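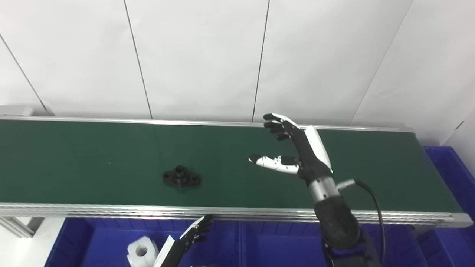

I painted our spare room last weekend, and the part that ate most of my time was the prep, so let me save you an afternoon! Wash the walls with warm soapy water first, then fill the dings and let them dry overnight. If your wall is made of panels, like the white one in my picture with the thin dark seams, decide now whether you want those lines to show (I like them, my sister hates them). To hide them, run paintable caulk down each seam and smooth it with a damp finger.

Next, prime. I used a small roller and did two thin coats, about 8 hours apart. Sand lightly between them.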